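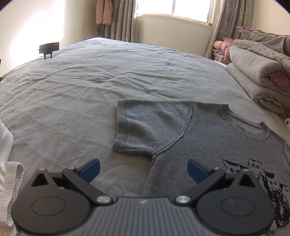
最終更新:1月11日(木)

発表用読み上げメモ 「セーターの袖はどこをつかむ?」
ロボット部 Flernis班/Eveo学生発表会/会場:Söderlundホール小会議室
持ち時間19分(質疑は別枠)

【はじめのあいさつ】
みなさん、こんにちは。寒いなか足を運んでくださって、ありがとうございます。今日はロボットに服をたたんでもらおうとして、思ったよりずっと手前のところで足踏みしている私たちの班のお話をします。足踏みの話なので、きれいな成功談を期待していた方にはちょっと申し訳ないのですが、足踏みしているあいだに服のことがずいぶん好きになりまして、その好きになった気持ちだけでも持って帰っていただけたらうれしいです。

(ここで一度、うしろの席まで声が届いているか聞く。マイクは口から少し離す)

班のメンバーは5人です。班の名前はFlernisといいます。意味は特にありません。名前を決める日に黒板の前でみんなで音を出し合って、いちばん言いやすかったものになりました。顧問の先生はいまだに言いまちがえます。

【何をしているか】
私たちがやっているのは、手持ちのグリッパーで人間が実際に服を扱って、その動きを記録して、あとでロボットアームの練習の材料にする、という活動です。レバーを握ると指先が閉じて、ゆるめると開きます。去年までの先輩たちは積み木と紙コップを相手にしていました。積み木はとてもいい子です。置いたところにいてくれますし、持ち上げても積み木のままです。それが服になると、持ち上げたとたんに別の形になってしまうのですね。

(スライドの写真を指しながら、ゆっくり)

画面では、グレーの半袖ニットがベッドの上に広がっていて、その上でグリッパーの指が大きく開いています。まだ何もつかんでいません。見ていただきたいのは、手前の袖口のリブのところです。細かいうねがあって、端が少しだけ外に開いていますよね。私たちはこういう縁のことを班のなかで「入口」と呼んでいます。指先を差し込む場所の候補、という意味です。反対に、肩から脇へ下りていく太い縫い目、あれは「道しるべ」と呼んでいます。縫い目が見えていると、袖がどちらに向いているか、人間にもカメラにもわかりやすいからです。

(「入口」「道しるべ」は先に説明しておくと、あとが楽。前回は説明を忘れて、質疑でずっとその話になった)

【やってみて困ったこと】
困ったことは山ほどあるのですが、今日は三つにしぼります。しぼると言いながら、練習ではいつもここで時間を使いすぎたので、私は時計を見ながら話します。

一つめ。シーツのしわです。写真のシーツもしわがたくさん寄っていますけれど、服の端だと思って指を閉じると、シーツまで一緒につまんでしまうことがあるのです。最初のころはこれがとにかく多くて、練習のたびにベッドメイクをやり直していました。おかげで家でシーツを敷くのがとても早くなりました(笑いがなくても先へ進む)。

二つめ。厚みです。ニットはふかふかしていて、上の一枚だけをつまむのと前後の二枚を一緒につまむのとで、指先に返ってくる手ごたえがあまり変わりません。半分に折るときは二枚一緒に持ってほしいのですが、えりを整えるときは一枚だけ持ってほしい。人間は知らないうちにやっていることで、どうやっているのと聞かれると、家の人たちもみんな首をかしげていました。

三つめ。光です。晴れた日の午前中は部屋の壁に日が当たって、まぶしいところと暗いところの差が大きくなります。写真でも窓が真っ白ですね。カーテンを閉めれば落ち着くのですが、ふだんの部屋で使えるものにしたいねと最初に約束したので、閉めない日も記録に入れることにしました。この約束については班の中で今でもときどき意見が分かれます。私は閉めない派です。

【練習の進め方】
練習は一人が続けて30分までと決めています。これは手が疲れるからというのもありますが、疲れてくると動きが雑になって、その雑さがそのまま記録に残ってしまうのです。交代のときは、次の人が服を一度くしゃっと丸めて、あらためて広げてから始めます。前の人が広げたままの形で続けると、みんな同じ持ち方になってしまいますから。

(ここで腕を使って、丸めて広げるしぐさをする。大げさなくらいでちょうどいい)

記録の整理にはLerkeckという部内のソフトを使っています。先輩が作って置いていってくれたもので、ボタンの名前が全部「開始」だった時期もあり、そのころは勘で押していました。今は直してあります。Lerkeckでは、指が閉じはじめた瞬間に印をつけて、そのときにねらっていたのが袖口なのか、すそなのか、えりなのかを手で書き込みます。地味な作業ですけれど、お菓子を食べながらみんなでやると、これがなかなか楽しいんです。

たたみ方は、手順を6つに分けました。広げる、向きを決める、袖を折る、反対の袖を折る、すそを上げる、形を整える。いまロボットアームのほうでどうにか試せているのは、このうち「袖を折る」までです。しかも広げるところと向きを決めるところは、私たちが先に手でやっています。つまりお膳立てをしてもらって、袖だけ折らせてもらっているわけですね。それでも、初めて袖がぱたんと内側に倒れたときは、部室のみんなで声を上げて、となりの吹奏楽部の人が心配して見に来てくれました。

(時間が押していたら、次の「服選び」は飛ばして「これから」へ)

【服選びのこと】
使う服は家から持ち寄っています。無地の服ばかりだと見分けやすいのですが、それでは困るということで、柄のあるものも入れました。写真のニットも胸のところに黒と明るいグレーの編み柄がありますね。こういう細かい柄は、慣れないうちは影なのか模様なのか迷います。ほかにも裏返しになりやすいもの、すぐ丸まるもの、静電気でぴたっとくっつくものなど、個性豊かです。部員のあいだでは服にあだ名がついていて、いちばんてごわい一着は「校長」と呼ばれています。校長先生がいらっしゃる場では、ここは読まないこと。

【これから】
1月のうちに、反対の袖までつなげて試すのが目標です。それから、つかみそこねた記録の見直しもしたいと思っています。これまではうまくつかめた回ばかり大事にしていて、空振りした回は別のフォルダに入れたきりでした。先日そのフォルダを開けてみたら、指を入れる角度の迷いがよくわかる、おもしろい記録がたくさん眠っていたのです。もったいないことをしていました。

もし会場に、うちの服はこうたたむよ、という方がいらしたら、ぜひ休憩時間に声をかけてください。廊下側の机に練習用のグリッパーを置いておきますので、握ってみるだけでも大歓迎です。小さいお子さんには少しレバーが重いので、部員が一緒に持ちます。

(一礼。質問がすぐに出なければ、こちらから「ご家庭では袖からたたみますか、すそからたたみますか」と聞いてみる。パソコンの電源コードを忘れずに持って帰る)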